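Fake Flowers, Real Opinions
Speaker notes, Gernport talk, April

Slide 1. Title
Wait for the latecomers. Say the name of the talk, then say it again, slower, for the row that came for the ceramics session. Thank Milagros Gatchalian for lending me her slot and, less willingly, her laptop.

Slide 2. Why artificial
I spent years being sniffy about artificial flowers. Then I worked a season at Vultside, where we had 854 stems in the store cupboard and I was the only person who thought they were a bad idea. They were still there when I left. I have not been back to check but I'd put money on it.
(Pause. If no laugh, carry on.)

Slide 3. Money
A decent silk rose costs more than people expect and lasts longer than they want. The Kundadia order came to 225, with postage. Florante Marquez will ask whether that includes the vases. It does not. He asked last year too.

Slide 4. The vase does half the work
Fluted glass hides a multitude of wire. Clear glass hides nothing, and there's no water to distract anyone. Cut the stems shorter than you dare. Bend them. Real ones slouch, so yours should as well.
Pass round the two sample stems. Get them back this time.

Slide 5. Backgrounds
People will tell you a busy wall kills an arrangement. My view is that a timid arrangement was dead already. If the wallpaper is shouting, pick one strong colour and shout back. Keep the pale stuff lying low, off to one side, till you decide what to do with it.

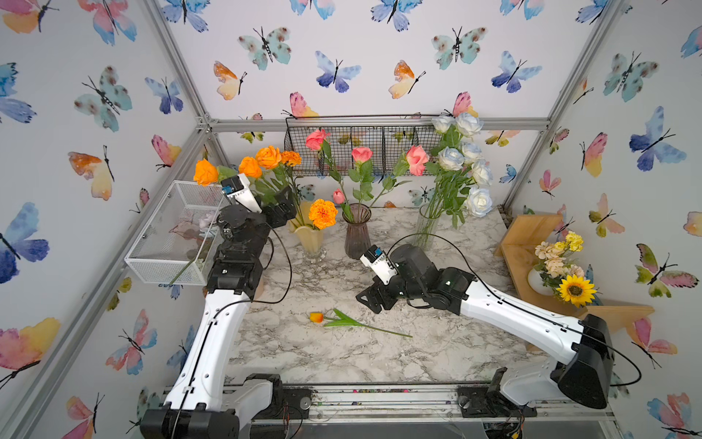 Slide 5: orange roses and marigolds in yellow fluted glass, pale pinks and lavenders in the mesh tray, butterflies on every wall.

Leave this one up. Ask the room: marigolds, yes or no? Allow up to 90 seconds, then cut them off or we'll be here till supper.

Slide 6. Dusting
Hairdryer, cool setting, outdoors. Keep the 7 o'clock finish in mind and skip the bit about the feather duster if we're running over.

Questions. Gatchalian first, she has a train.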